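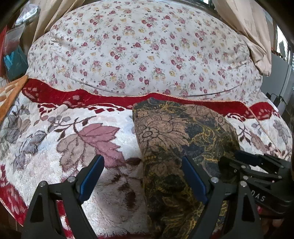
Fig. 1. Hand-held gripper at a patterned cushion on a made-up bed. Both fingers carry blue contact pads.

Unit 5: Assessing a hand-held gripper kit
Handout for the practical module, revised 7 Mar 2024

5.1 Scope

This unit covers the review of a hand-held gripper kit as a product. The question put to you is a buyer's question: would you order the kit for bedding and soft furnishing work, and on what terms? Arm-mounted grippers were dealt with in Unit 4 and are left out.

The reading is the Stolell purchasing guide, sections 2 and 3. The Plullenel notes on soft objects are optional but will help with the written part.

5.2 Terms used

Finger: the rigid part that carries the pad.
Pad: the replaceable surface that meets the object.
Gap: the clear distance between the two pads.
Approach: the path of the pads up to first contact.
Flank contact: one pad against the side of an object before the other has arrived.

5.3 Why bedding is a hard case

A cushion has a rough shape of its own and pushes back when pressed. A loose cloth has neither property. The operator must choose a fold, bring the pads to either side of it and close without taking up the layer underneath. On a long-pile blanket the lower layer also rises between the pads, so the depth of the approach matters more than it does on a table top.

Pattern is a second difficulty. Where a busy print lies on another busy print, the edge of the upper item is easily lost, both by the operator and by any software that later works from the pictures.

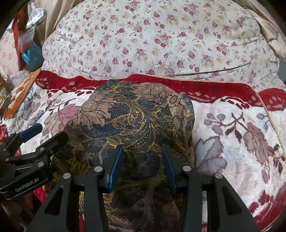 Depth should therefore be judged from the pads and the nearest fold, and the printed border of a blanket should not be used as a level. Borders on plush blankets curve with whatever lies under them.

5.4 Points to check in a kit

Pads. Ask whether they can be changed without taking the finger off. Ask for the price of a spare set and the delivery time.

Fingers. Cut-outs save weight but give loose thread and fringe something to catch on. Try each finger against a knitted item before signing anything.

Fixings. Exposed screws are easy to reach and easy to inspect. Mark the heads with paint so that movement shows.

Grip. The hand tires before the mechanism does. Hold the kit at bed height for 11 minutes and note any change in your approach.

Records. The Cabello course store holds 764 logged trials from earlier groups — use these for comparison, but do not mix them with your own.

5.5 Practical

Each pair completes 22 trials at the Drestthorpe room, divided equally between a cushion and a loose cloth. Log the approach, the first contact and the result. A trial in which the blanket is lifted with the cloth is recorded as a failure, even if the cloth is held.

Written reports are due in June. State your decision first, then the grounds for it.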